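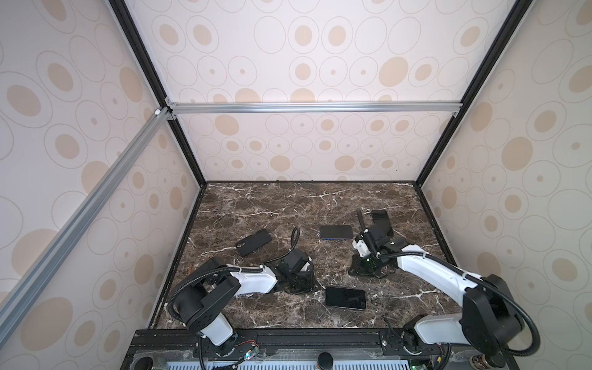

August, Multoldale job, dining room. Started on the wide Roman shade after lunch. The finished width is 2,732 mm and the drop is 2,000 mm, both off Jihad's sheet, and I measured the rail again before cutting anything. Rekent sent the linen in two lengths, so there has to be a join, and I'd like it to fall on a side and not down the middle where it would catch the light. The color is harder than the sewing. The linen is a warm off-white and the client keeps asking for "something with brown in it." A dark brown with thin white veins running through it, like the marble tabletop, is close to what I had in mind for the bottom border, but no fabric we stock does that well. Plain chocolate is the safer choice. I put three strips against the linen and the plain one was still the best after an hour.

Rod pockets. I marked them at 335 mm spacing from the top and the last panel comes up a little short. I decided to leave it short and let the hem bar take care of the difference. Khoa Vi would spread it over all the pockets, but then every mark has to be redrawn and the cord rings move too. The shade hangs above a sideboard anyway and the bottom fold sits behind a lamp.

Pinned the lining to the face fabric flat on the big table, smoothing from the center out. It took two goes. The first time I pinned one edge all the way along and pushed a ripple ahead of me to the other side. 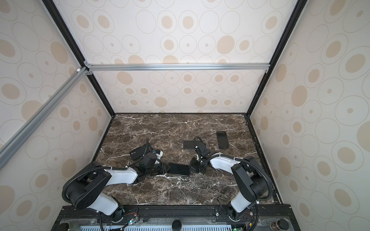

Cream wallpaper with beige ovals and circles, dark brown marble top.

Client's walls are plain, so a busy print is still possible if she changes her mind. Divina is against it on a shade this wide. Her point is that a big repeat gets chopped up when the shade is half raised and you end up with half shapes stacked on each other. A small repeat hides it better. She pulled two from the Âu book and I wrote the numbers on the job card.

4:30 – ran the side hems. Walking foot, long stitch. Thread tension was off on the first foot or so and I unpicked it. The machine needs a new needle before tomorrow, the one in there has done both bedroom shades.

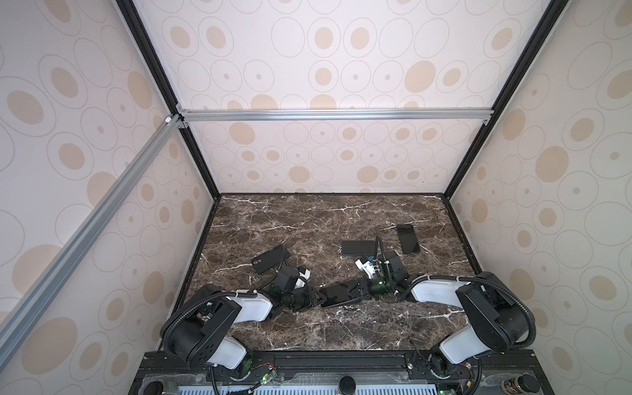

Left to do on the shade: sew the rings on, fit the hem bar, cord it and hang it overnight on the test rail. Cord should be cut long and trimmed on site. Thịnh Đoàn is fitting this one and wants the Lostard cleat, screws included, in the same bag as the safety tag. Last time they went in separate boxes and he had to drive back.

Ask Rekent:
- can they supply this linen in one length next time
- shrinkage, steamed and unsteamed
- is the lining still the same weight as the spring batch

Thịnh Nông has the big table first thing for the bench cushions. I'll roll the shade face out on the spare tube, no folding.

Recent entries
Bedroom shades, cording and test hang
Bench cushions: foam, wrap and zipper length
Blackout lining, pinholes along the stitch line
Steaming linen before cutting
Tieback hooks, heights we use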